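Week 5 – Faults in two-arm handovers
16th January

Read the Kernholm incident note before the tutorial. It blames "operator error" for the dropped canister in run 423. I'd like you to be suspicious of that phrase wherever you meet it.

What the log shows:

- The left gripper reported a firm hold. It measures finger position, so all it knew was that the fingers had stopped moving.
- The right arm let go on that report alone.
- The stop button was pressed 61 ms after release. No person could have saved the canister by then.

Karness, who supplied the controller, claim their handover check is "fail-safe". Ask what it fails to. In this case it failed to an open gripper, and that's a fine choice if fingers are trapped and a poor one if the load is glass or acid.

Their fix was to cut the speed by 50 per cent. Teófilo Nina reran the job at the lower speed and got the same false hold. The drop just took longer to arrive – hardly a repair.

**For the tutorial**

1. Write down every signal you would want before the giving arm releases, and how each one could lie to you.
2. Molley argues for a force sensor in each wrist. Ogunleye says a second sensor only gives you a second thing to calibrate. Pick a side and defend it in one page.
3. Redraw the release step for the set-up at the end of these notes, with a cup or canister as the load. Mark where each arm should stop if the other goes silent.
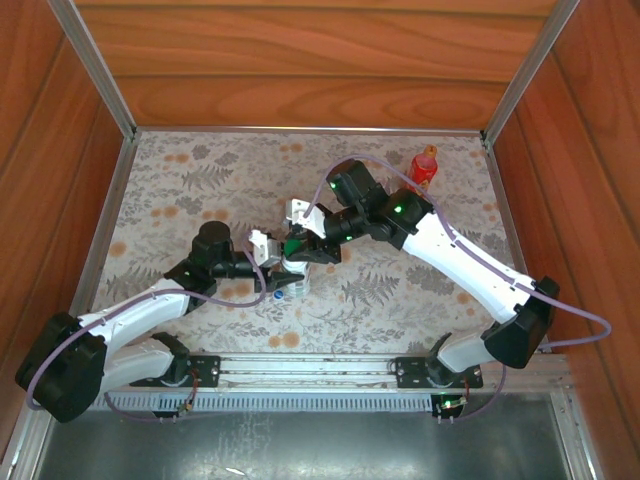
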